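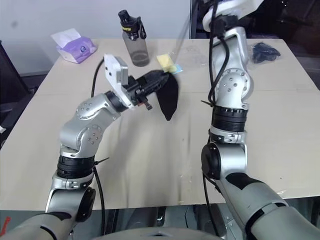

Household Textile Discards in Drosdale: Quantities, Causes and Options for Collection

Final Project Report, Introduction to Environmental Management

1. Background

The town of Drosdale provides curbside collection for paper, glass, metal and rigid plastics. It has no separate collection for clothing, bedding or other household cloth. Residents who wish to dispose of these items must take them to a donation store, drive to the transfer station at Plendine, or place them in the general trash. The Plendine station accepts textiles on Saturday only, and the container is located beyond the weighbridge, where pedestrians are not admitted.

Earlier class projects examined food waste and packaging. Textiles were chosen for this report after a review of the town's published waste plan showed that cloth is grouped under "other materials" and has no reduction target of its own.

2. Research Questions

The project addressed two questions. First, what do Drosdale households currently do with cloth items they no longer want? Second, what changes to collection would lead them to put fewer of these items in the trash?

3. Method

A printed questionnaire was prepared and tested within the class. Following the test, one question on the age of discarded garments was removed, as respondents could not answer it with confidence. The final version contained questions on disposal habits, repair, distance to the nearest drop-off point and willingness to use a new service.

A total of 300 questionnaires were distributed in the Fondden and Khalaf neighborhoods. Fondden consists mainly of apartment buildings, while Khalaf has detached houses with garages. Completed forms were returned to a box at the public library over a period of 30 days. Forms with no answer to the disposal question were set aside and do not appear in the findings.

4. Findings

The most common route for worn or stained items in both neighborhoods was the general trash. Items in good condition were more often donated, although many respondents stored them for long periods first. Garage space appears to matter: Khalaf residents described keeping bags of clothing until a trip to Plendine was convenient, and Fondden residents reported having no room to do so.

Respondents were unsure which items a donation store would accept. Single socks, torn sheets and old towels were mentioned repeatedly. Several wrote that they had been turned away with such items in the past and had not tried again.

Repair was uncommon. Replacing a button was considered reasonable by most, but zippers and linings were seen as work for a tailor, and the price was often thought to exceed the value of the garment. Older respondents were more likely to cut worn cotton into cleaning rags.

5. Discussion

The results suggest that distance and uncertainty are both barriers. A drop-off container within walking distance would address the first – particularly in Fondden – but a container without clear instructions may collect wet or soiled material that spoils the rest. Any pilot should therefore include a sign listing accepted items in plain terms.

6. Limitations

The sample was not random, and households that use the library are likely to be overrepresented. The answers describe reported behavior. No trash was sorted or weighed, and the report cannot estimate the tonnage of textiles discarded in the town.

7. Recommendations

It is recommended that the town place one textile container in each of the 2 neighborhoods studied for a trial period, and that the Plendine station extend its textile hours to at least one weekday evening. A short guide to accepted items should be mailed with the annual collection calendar in December.

Appendix A: Questionnaire

Appendix B: Map of existing drop-off points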